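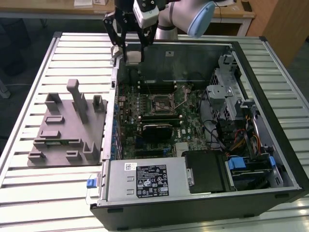
## Swapping the processor in an old Dell tower

Most guides promise a new machine for the price of a second-hand chip. I doubt it. You get a somewhat quicker old machine, and if it still has a tired hard drive you may not notice. Check that first, and check that your board and BIOS version accept the chip. A seller writing "fits all" proves nothing.

Mine was 75 pounds from a listing in Hurkdale. Zuzanna Jabłońska thinks I overpaid, and she may be right.

### Before you touch the socket

1. Shut down, pull the mains lead and hold the power button for a few seconds.
2. Lay the tower on its side and take the side panel off.
3. Touch bare metal on the chassis. A wrist strap is better, though the cheapest ones are barely more than a bit of elastic.
4. Take out the cooler, loosening its screws a little at a time in a cross pattern. If it sticks, twist gently. Don't yank.
5. Read the labels printed on the board. Memory slots are numbered, and the numbers don't always run in the order you'd guess.
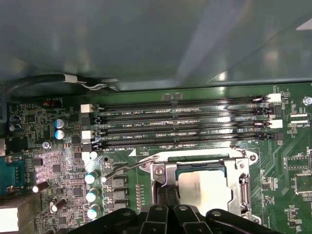
*Empty slots on the CPU1 side. DIMM5 and DIMM7 have their labels printed between the slots.*

Some people say you can leave the memory in. You can, but I'd take it out if it crowds your fingers. Note which stick came from which slot.

### Opening up and fitting

6. Release the lever and lift the metal frame. It will feel stiffer than seems right.
7. Lift the old chip straight up by its edges and put it somewhere it can't slide.
8. Look across the contacts with a torch. Anything bent, stop there. 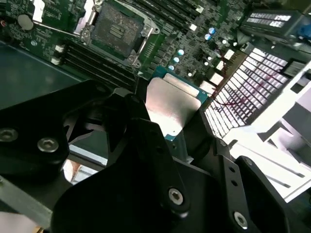
9. Match the marked corner and notches of the new chip to the socket, then lower it level. No pushing. If it rocks, it's the wrong way round or the wrong chip.
10. Close the frame and bring the lever down.
11. Wipe the old paste off the cooler and put a small blob of fresh on the chip. I used Lutance paste and can't say it beats any other.
12. Refit the cooler, its fan lead and the memory.

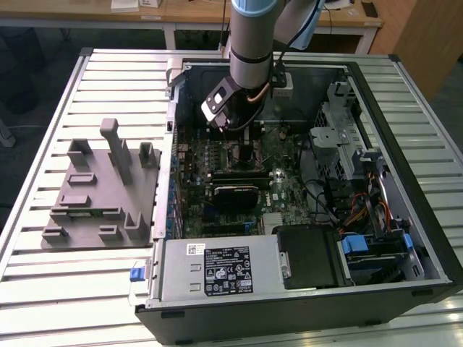

*The tower on its side, power supply along the bottom and drive cage to the right.*

### First start

Leave the side panel off until you've seen the BIOS screen name the new chip. A slow first boot is common. If there's no picture at all, reseat the memory before you blame the processor, then check the power leads to the board.

I'd ignore benchmark scores for a week and see whether the jobs you do every day feel any different.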